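Clear adhesive tape shelved with the notebooks, is this normal? 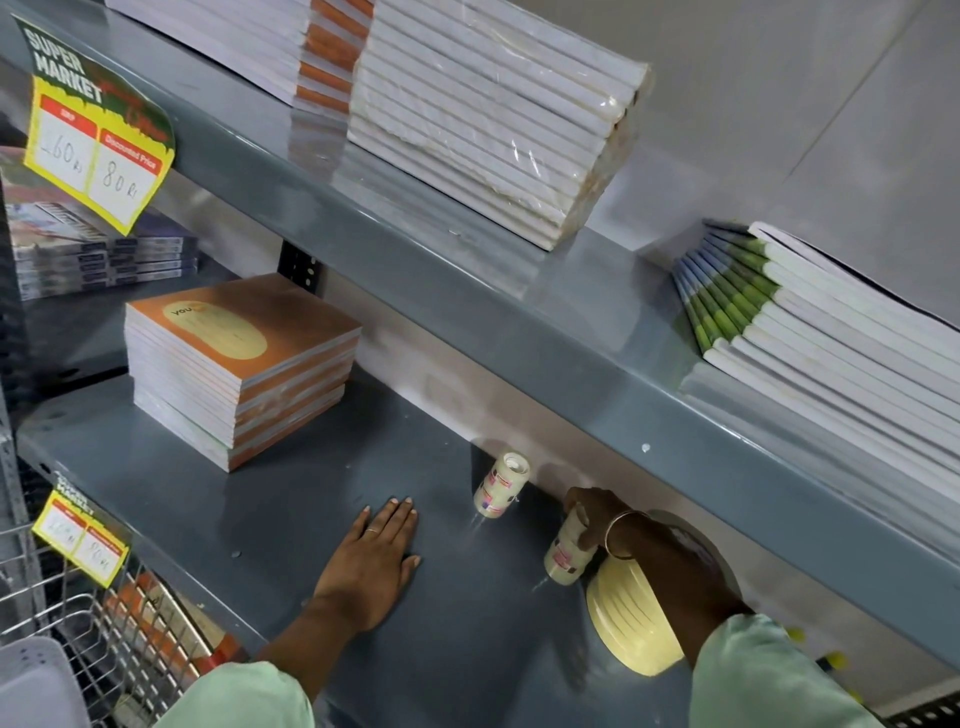 Posted by golob_18 in Stationery and Office Supplies
7 replies

I went to the Cirlow near me for mailing tape and walked the tape and glue aisle twice. No clear tape at all, only masking and the colored kind. Found it in the end on the middle shelf of the notebook section, same shelf as the orange ones with YOU on the cover. Does your store do this too? I also want to know if the plastic-wrapped white notebooks are any good. I need a lot of plain paper for a class.

fenentpaper wrote:
Mine keeps tape by the envelopes. I think yours was put down by a customer who changed their mind.

golob_18 wrote:
There were 2 rolls standing up on the shelf. I doubt a customer did that.

inkandglue wrote:
Two rolls is exactly what a customer would leave. They pick up a pair, find a cheaper pack and drop them wherever they are. I worked retail for 7 years and did returns to shelf every night.

urero wrote:
Disagree. In December our store moved half the office stuff in with the school stuff and it never went back. Check the price signs on the shelf. If one of them is for tape, then it belongs there.

golob_18 wrote:
I didn't read the signs. Will look next time.

marginline wrote:
On the notebooks, I bought a wrapped pack at my Cirlow last year. 100 sheets each, thin paper. Fine for pencil and ballpoint. Gel pen shows on the back.

fenentpaper wrote:
I wouldn't call it thin. I use gel pens in mine with no trouble. Fountain pen, yes, that goes through.

marginline wrote:
Could be a different batch. Mine had blue lines, if that helps.

golob_18 wrote:
Students will be using pencil so either is OK. I bought the tape and will go back for the paper.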